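Juvport Animal Clinic to Offer Free Microchips and Low-Cost Dental Checks in August

JUVPORT – Juvport Animal Clinic will microchip dogs and cats free of charge throughout August and will offer dental checks at a reduced price, the clinic announced today.

The program is open to pet owners in Juvport, Robles and Jivville. The clinic has set aside 400 microchips. Owners do not need to be current clients, but they do need to book ahead. Each household may bring up to three pets.

A microchip is placed under the skin between the shoulder blades with a needle. The visit takes a few minutes and the pet does not need to be sedated. The chip carries a number that shelters and vet offices can read with a scanner. It is not a tracking device and will not show where a lost pet is.

"We get calls every week about dogs and cats that have been picked up with no collar and no chip," said Uliana Zakharchenko, the clinic's lead veterinarian. "Some of those animals live six blocks away. If the chip is there and the phone number is right, we can usually reach the family the same day." 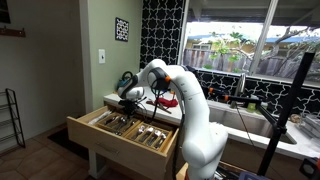 Clinic staff will also help owners register the chip or update an old record. Pets that already have a chip can be scanned at no cost, with no appointment, until 6 p.m. on any day the clinic is open. Owners who have moved or changed phone numbers are asked to bring the chip number if they have it.

Dental checks will cost $19 during the same period. The check covers the teeth and gums and includes a written note on any care the pet may need. Cleanings, X-rays and extractions are billed separately, and owners will get a price before any work is scheduled.

Bad breath, drooling, dropping food and chewing on one side can all be signs of a sore mouth – cats in particular may keep eating and show very little. Zakharchenko said owners of older pets should not wait for a pet to stop eating before having its teeth looked at.

Dogs must be on a leash and cats must be in a carrier. Puppies and kittens should be at least eight weeks old. Owners should bring vaccine records if they have them.

The microchips are paid for by a grant from the Priruvard Fund, which supports pet care in the area and has helped cover vet visits for nearly 4,000 animals.

Appointments can be made at the clinic's front desk or by phone during office hours.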